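Section 5. Placing Objects on Plinths and Tables

5.1 Scope

This section applies to loans and gallery-owned works shown without a case at the Witholm exhibition rooms. Works shown under glass are covered in Section 9. Questions about a particular loan should be sent to the registrar, Chiamaka Usman, before the crate is opened.

5.2 Before you begin

Confirm that the floor plan in your folder is the version dated July 8, 2025. Earlier plans show the Ouazzani ceramics on the north wall and must not be used.

Caution: Do not place any work on a plinth painted within the last 5 days. Fresh paint may stain unglazed clay and bare plaster.

5.3 Setting the plinth

1. Move the plinth to its floor mark with two people. Do not drag it.

2. Check the top with a spirit level in both directions. Correct any tilt with the felt shims supplied.

3. Wipe the top with a dry lint-free cloth.

4. Lay the paper template for the work and tape it at two corners.

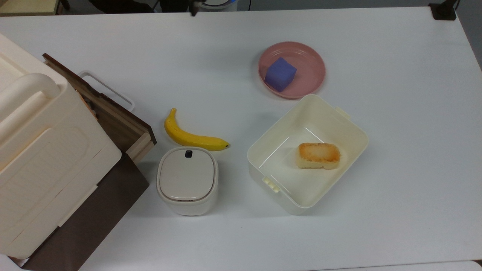 Templates are issued for every work with more than one part, and the parts must be set down in the order printed on the sheet. The largest part goes first, and smaller parts are added from the back of the plinth toward the front. Where one part rests on another, as a cube may rest on a shallow plate, the template gives the position of the lower part only; the upper part is set by eye from the artist's photograph. A slight tilt or an off-center position may be intended and must not be corrected without approval.

5.4 Placing the work

1. Put on clean nitrile gloves. Cotton gloves are not permitted for glazed or polished surfaces.

2. Lift each part from below with both hands. Never lift by a rim, handle or spout.

3. Lower the part onto the template and hold it until it is stable.

4. Remove the tape and slide the template out.

Note: Works in the Zulitz series remain on their templates until the lighting check is complete.

5.5 Lighting check

Run the Prerkis dimmer at the level given on the loan form for 20 minutes, then inspect each surface for glare from the visitor side. Lamps may be turned on the track — they may not be moved to another circuit. Record the final setting on the placement sheet and have it signed by Rostam Farahani or the duty technician.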